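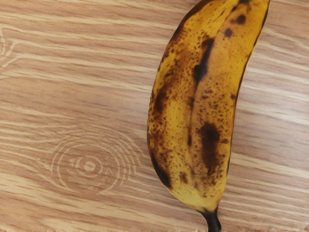 November, bench notes, dye shed. Third go at the banana-peel bath for the Pulden wool, and I think I finally understand why the first two came out the color of weak tea. I was using peels much too young! Deisy Quispe told me back in the summer to wait until the skin is properly mottled, brown and black spots over deep yellow, one side gone nearly amber like the banana up top, and I nodded and then went and used supermarket yellow ones anyway. So, spotted ones only from now on. I don't mind if there's still a bit of green left down by the stem, I just trim that end.

Recipe as I did it this time, so I can find it again. 100 grams of dry yarn, the two-ply from Pulden, scoured the night before with the plain soap (not the lavender stuff, which left a film last time and I spent an evening rinsing). Alum mordant, 5 hours, lid on, heat off after the first hour. Peels chopped small and left in rainwater with a splash of vinegar until they smelled like the bottom of a school bag. Strained through the old pillowcase. If you're borrowing the pillowcase, please hang it outside afterward and don't put it back in the drawer.

The color is a warm gray-tan with a little pink in it. I held it next to the Ñahui sample card and it sits between their oatmeal and their fox, closer to fox in daylight. Under the shed bulb it goes flat and sad, so don't judge anything in there after four in the afternoon. I'm really happy with it! 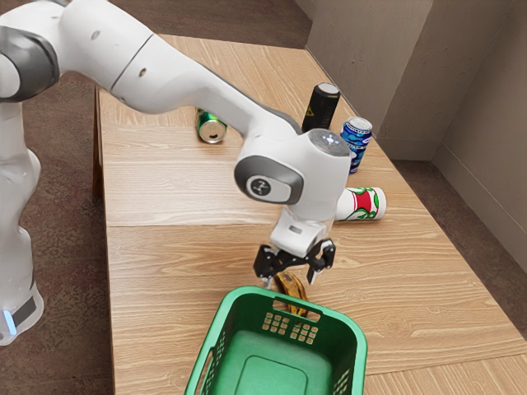
Then I got greedy and tried an iron dip on half of it. One skein got the full dip and turned a lovely pencil gray in no time at all, and the other I pulled out early and it's streaky where the tie was too tight. My fault, figure-eight ties next time, loose enough to get two fingers through. The streaky one might do for the cuffs on the Nestel cardigan, where it'll be folded over anyway.

Batch number is 2,874 in the big book. Yes, I know the numbering is silly, we inherited it along with the copper pot and I'm not starting over now. I've taped a snip of each skein to the page, plain on the left, iron on the right, and the streaky one underneath with a frown drawn on it.

Things still bugging me. The rainwater barrel is low, and tap water shifts everything toward brown, so I need to either wait for rain or beg some from next door. The pH strips have been sitting open on the windowsill and I don't trust them (my vinegar bath read neutral, come on). And I want a proper light test before I promise this color to the Skustholm people, so there are 5 little wound cards in the south window, half covered with foil. First peek when the next batch of peels is ready.

Deisy, if you're reading this, do you still have your notes on the onion overdye? I have a spare skein of the tan and I'd like to try it before I lose my nerve.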